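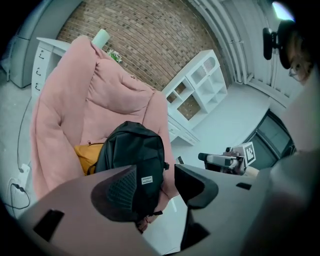
Backpack on the armchair, seen from one gripper

Forum > Learning from demonstration > Collecting examples

How many backpack examples before I train?

I have 103 with hand-held grippers and the bag on a pink chair. Is that enough?
Wyn Bowen

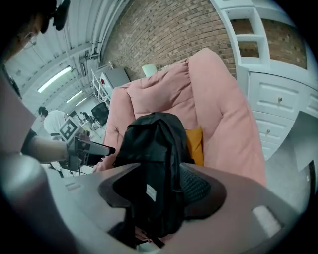 Same bag, other gripper in view

Depends on the task. I'd get up to 400, and move the bag between takes.
Naidoo
2 comments
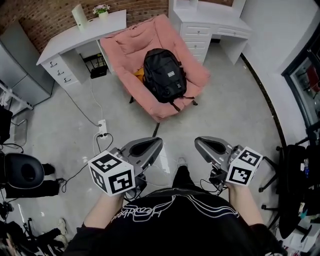 Posted by Otis Wojcik in April

Train on 90, hold back the rest. Keep both marker cubes in the head view.

Filed under: grippers, data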